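Flumura Woven Table Cloth, Pale Blue

From the Rellness table linen range, sold by Dehghan Home Textiles

The Flumura is a woven cloth for desks, side tables and smaller dining tables. The ground is a light, quiet blue, and the pattern goes across it in bands: triangles, diamonds and rows of small bars, in gold, orange and brown tones. Many customers buy it for a table which is used for work in the morning and for tea in the evening. We have one in our own office in Drollthorpe, and it is on the desk the whole year.

The colours were chosen to go well with simple things from the kitchen. A mandarin looks very bright on it, and the row of golden triangles makes a good line to arrange a few fruits along.

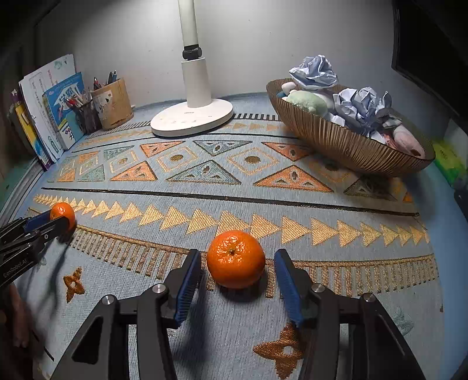 Size and material

Length: 200 cm
Material: cotton blend, woven pattern (not printed)
Edges: hemmed on all four sides
Washing: 30 degrees, gentle programme
Ironing: medium heat, on the reverse side
Tumble dryer: no

Please measure your table before you order. On a narrow desk the cloth will hang down at the front, and some people do not like this when they sit with their knees under it. You can fold the long side once and use it as a runner. The fold stays better if you iron it first.

Using it on a desk

The weave is firm, so a cup or a fruit bowl stands well on it. For writing by hand we recommend to put a thin board or a magazine under the paper, as the pen can feel the threads.

If you work under a lamp, try the cloth with the lamp on before you decide which way to lay it. The triangles in the gold row all point in one direction, and with the cloth turned round they point to the other side. 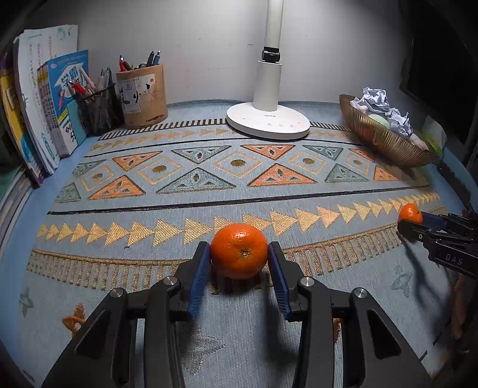 Both ways are correct, and it depends only on where you sit and which side of the room you look at most. In our office we have changed it several times.

Juice from citrus fruits should be taken away quickly with cold water and a clean towel. Do not rub, only press. Oil from the peel can leave a mark if it stays overnight.

Delivery and returns

We send the cloth folded in a paper sleeve. You can return it unwashed within 30 days. Exchange for another Rellness cloth is also possible, please write to us first so that we can keep one for you.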